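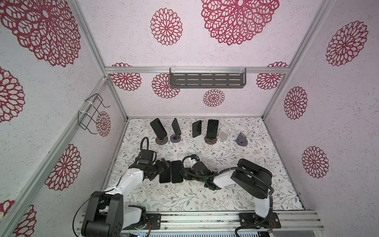
## Why do patterns repeat?

Look at some wallpaper. Find one flower, then find the same flower again. The part that gets copied is called the **repeat**.

Long ago, printers carved a shape into a block of wood, dipped it in ink and pressed it down. Then they moved it along and pressed again. A long roll could take 864 presses – slow work!

Some patterns go around a middle point instead. A mandala is like this. Turn one with 12 equal petals a little way and it looks the same as before.

**Try it:** cut a leaf shape from a sponge, dip it in paint and print it in rows. Leave a small gap each time.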